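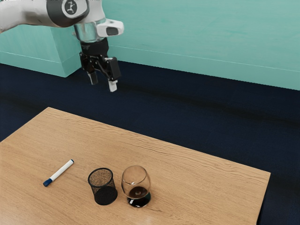 4. What the diaries told us about the first weeks at home

4.1 Who wrote to us, and how much

I should say up front that I expected very little mail. We were asking people who had just taken on a retired racehorse to sit down every evening, after work and chores and whatever the horse had thrown at them that day, and fill in a page about how the animal had eaten, stood, slept and behaved. I would have lasted a week, tops. But 17 households signed up through the Kidirthorpe rehoming yard, and between them they sent back 496 pages! Some were the printed form with every box filled in. Some were the printed form with every box ignored and a long letter on the back (these were my favorites, and a nightmare to code).

Of the 496 pages, 324 ended up in the analysis. I threw out any page with no date, any page that covered more than one horse, and any page where the writer had plainly caught up on several days in one go. You can spot those pretty easily. The pen is the same, the handwriting gets looser as it goes, and the horse has an identical appetite from the top of the pile to the bottom. I don't blame anyone for doing it, and a few of those pages had lovely things in them, but they can't tell us what changed from one day to the next.

Eleven of the households kept writing until the end of December, when we closed the study. The other six dropped off at different points. Two of them wrote to say the horse had gone back to the yard, one had moved, and the rest simply stopped. I've kept their early pages in, and I come back to what that does to the results in 4.5.

Chiamaka Nnaji and I coded the pages separately and then compared notes over a lot of tea. Where we disagreed, it was nearly always about the same word: "fine." Does "ate fine" mean the horse cleaned up its feed, or that it ate enough that its owner wasn't worried? We settled on the second reading and went back through the whole stack to apply it.

4.2 Turnout was harder than feeding

Going in, I was sure feed would be the big story. These horses come off a high-energy racing diet and land somewhere with a lot of grass or a lot of hay, and I figured that owners would be struggling with weight and loose droppings and fussy eaters. Some were. But the thing people wrote about most, and with the most feeling, was turnout.

A horse in training spends most of its day in a stall. Plenty of ours hadn't been loose in a field with other horses for years, and the owners, being kind people, wanted to give them that right away. The diaries from the first few days are full of galloping. Fence lines get run bare. Rugs get shredded. One gelding, a big chestnut his owners call Flirumia (his old racing name, and they never found a stable name that stuck), paced the gate so hard on his first afternoon out that his owner brought him in after less than an hour and wrote, "He looked at me like I'd left him at the airport."

What came next differed a lot between homes, and it's the part I found most useful. Households that went back to short spells, with one calm companion and a pile of hay near the gate, reported quiet turnout sooner than those that kept trying for the whole day. I want to be careful with that. We didn't assign anybody to do one thing or the other, and an owner with a really upset horse may have had no choice but to keep it short. Still, the pattern was there in the pages, and when I rang people up afterward they described it the same way without me prompting them.

The companion seemed to matter a good deal too. Old ponies came up again and again. There is one called Mohammed, a small bay who by every account runs his field like a hotel manager, and his people have now settled three ex-racers beside him. I would love to study the ponies next.

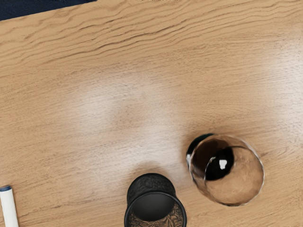
Figure 3. Tabletop seen from above, with a dark navy surface beyond its edge at top left (rendered view).

4.3 Feeding, and the trouble with buckets

Back to feed, then, where the findings are less dramatic but maybe more practical. Most of the owners had been told by the yard to change the diet slowly, and most of them did. Where they ran into difficulty was in knowing what "slowly" looked like in a bucket. The handout we gave them talked about reducing hard feed over several weeks. The owners wrote about scoops, half scoops, "a good handful," and in one home a saucepan. Nobody was being careless. A scoop is what you have in your hand at six in the morning.

This made it impossible for me to work out true amounts from the diaries, and I've stopped pretending I can. What I can say is how people felt about it. Worry over feeding was high in the early pages and then fell away, often quite suddenly, and the drop tended to follow a visit or a phone call from somebody with experience. It hardly ever followed a change in the horse. One owner wrote a whole page of worry about ribs, then the farrier told her the horse looked well, and ribs were never mentioned again.

Forage was simpler. Owners who put out hay in more than one place mentioned less box walking at night. Again, I'd treat this as a hint. It cost them very little to try, and several kept it up long after the horse had settled, mostly, I suspect, from habit.

4.4 The new routine

Racing yards run on the clock. Feed comes at the same time, work comes at the same time, the lights go off at the same time, and the horses know it better than the people do. Private homes don't run like that. Somebody has a dental appointment, somebody's car won't start, and breakfast slides.

I had thought this might upset the horses badly, and for the first couple of weeks it did seem to. There's a lot of door banging in those pages. One mare kicked her stall wall every morning until the feed arrived, and her owner, who lives within earshot, started getting up earlier and earlier to stop it, until she was feeding in the pitch dark and dreading it. She rang the yard. They suggested hay last thing at night so there'd be something left at dawn, and letting the grain come whenever it came. The kicking tailed off over the next stretch of pages (she missed a few, so I can't put a day on it), and she got her sleep back.

By the later pages, hardly anyone was writing about timing at all. Either the horses had stopped minding or the owners had stopped noticing, and with a diary there's no way for me to tell those apart. Chiamaka leans toward the horses. I lean toward the owners. We've agreed to leave it open here.

We did look for a link between how long a horse had raced and how long it took to settle, using the records the Hornik registry holds for each animal. I was fully expecting to find one. There wasn't anything I'd stand behind, and with so few horses I'm not surprised. A couple of the longest-serving campaigners walked off the trailer, looked about and started grazing. One of the most unsettled had hardly raced.

4.5 What I'd hold back on

The big weak spot is the six homes that stopped writing. If the people having the worst time were the quickest to quit, and I'd bet some of them were, then our later pages make life with an ex-racehorse look rosier than it is. I tried reading the pages from the 11 steady writers on their own, and the turnout pattern in 4.2 still showed up, which gave me some comfort. The feeding worry didn't hold up so well. It was lower from the start in that group, so the drop is less striking.

The second thing is that these are owners' words about horses. When somebody writes "he's happier today," I believe that they saw something, but I don't know what it was. On the next round of forms we're asking for plainer things: was he lying down when you checked, did he finish his hay, did he call out when the other horse left. We're also leaving the back of the page blank on purpose. The letters were too good to lose, and the bit about the airport would never have fit in a box.

Finally, every horse here came through one yard, and Kidirthorpe keeps them for a spell of letting down before they go anywhere. Horses going straight from the track to a new home may well have a rougher start, and I wouldn't stretch our findings to cover them. Section 5 looks at the yard's own notes from that in-between period and sets them beside the first week of diary pages for the same horses.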